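Yellow floor markings on speckled carpet – tape or paint?
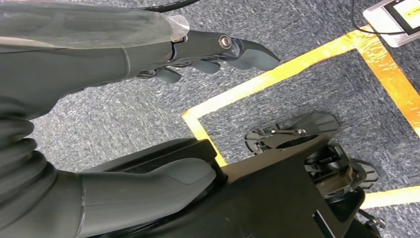 Clekis
We have gray speckled carpet and I need yellow lines that last until November. Tape or paint?

Trevor633
Tape. Paint on carpet is permanent, and your landlord will bill you for it.

Hastesov
Disagree. Tape edges curl and then people trip. I used carpet marking paint in our hall and it held up for 17 months.

Trevor633
Held up, sure. Did it come off?

Hastesov
No, but we own the carpet.

Clekis
We rent. Elin James in our office wants tape too.

Flirkik
Vacuum first – twice – then press it down with a roller. Get the 3 inch width.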